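Will a robot ever do my washing up?

24/10/2025

I have been promising to write this one since February, when my dishwasher packed up in the middle of a cycle and left me with a full load of greasy plates and an inch of grey water. I stood there with my sleeves rolled up, fishing about for teaspoons, and thought what I suspect a great many people have thought over a great many sinks: surely by now a machine ought to be doing this. Yes, I know, a machine had been doing it, until it stopped. But I mean the whole job. Clearing the table, scraping the plates, loading, unloading, and putting the colander back where I can find it.

So I have spent a good part of this year reading and watching whatever I could on the subject, and pestering anyone who would talk to me about it. I'm no engineer (I worked in the office of a packaging firm for 14 years and the cleverest thing I ever mended was a stapler) but I do have opinions about housework, having done a fair bit of it.

Let me start with what we already have, as I think we are a little ungrateful. I have a Fliltia, one of those round floor sweepers, and I am fond of it in the way you might be fond of a rather dim tortoise. It does the hall and the kitchen very nicely. It won't do the rug with the fringe, and it once spent a whole afternoon under the sideboard, but the crumbs do go. What it can't do is pick up a sock. I pick up the sock, and the chair, and the cat's bowl, and then the Fliltia does its bit, and if I am strict with myself about it I have done half the work before it leaves its dock.

The same seems to be true of the shop floor, on a bigger scale. In the spring I was shown round the Barbier works out at Grudside, where they pack biscuits and crackers, and I came away with my head spinning. There is a machine there that puts lids on tubs, 132 of them a minute, and it has been doing it for years without a grumble. Marvellous to watch! I could have stayed all day. But at the end of the same line there were people, standing at a bench, putting mixed packets into gift hampers by hand. I asked why that part hadn't been handed over too, and was told that the tubs are always the same tub, in the same place, the same way up, and the hampers are different every fortnight. The packets are floppy, too. Somebody has to look, and think a bit, and tuck the last one in sideways.

I have thought about that bench a lot since. Most housework is hampers, really. My kitchen table is never laid out the same way twice, and what's on it might be a bowl or a letter from the bank or half an orange. A person sorts through all that while talking on the telephone. For a machine each of those things is a fresh puzzle: where is it, what's it made of, how hard can I squeeze, and where does it live?

Which brings me to cups. I used to think that a cup would be the easy one, being a nice plain shape with a hole in the top, and I had it quite wrong. A china mug is heavy and slippery and has a handle that might be pointing anywhere. A paper cup weighs next to nothing, so the lightest nudge will send it over, and if you grip it as you'd grip the mug you have crushed it. You and I change our grip without giving it a moment's thought. Then there is the putting down, which I had never considered at all. Getting hold of a cup is one skill, and setting it somewhere particular, the right way up, without knocking its neighbour, is quite another. 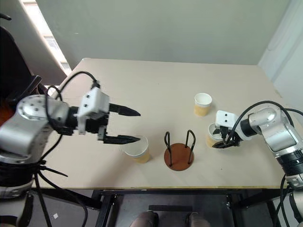 I do find that sort of thing more cheering than the glossy films, where a shiny figure glides about a spotless kitchen that has plainly never seen a fried egg. Give me a table and a few cups any day. It is the small dull jobs I want done, and somebody has to work through them one at a time, much as you would with a child learning to lay the table.

As to when we might have one at home, I have heard everything from 5 years to never. There's an outfit called Grultex which talks of a kitchen helper at 3,000 pounds, and I shall believe it when it's standing on my lino. I did write to ask whether it could manage a roasting tin that has been left to soak overnight. I've had a very polite reply that talked mostly about the warranty.

My own guess, for what it's worth, is that we'll get it in dribs and drabs. First something that will carry the cups from one place to another, provided you haven't left the newspaper on top of them. Then something that can empty a dishwasher, slowly, while you are out and don't have to listen to it. Folding a fitted sheet I would put last of all (I can't do it myself, and I've been shown several times).

In the meantime the new dishwasher is in and working, and I still load it, and I still take out half of what anyone else has put in and load it again properly. If you have a machine at home that does something useful beyond the floors, do leave me a comment below, as I'd dearly like to hear about it. Ironing especially. I have a basket of it looking at me now.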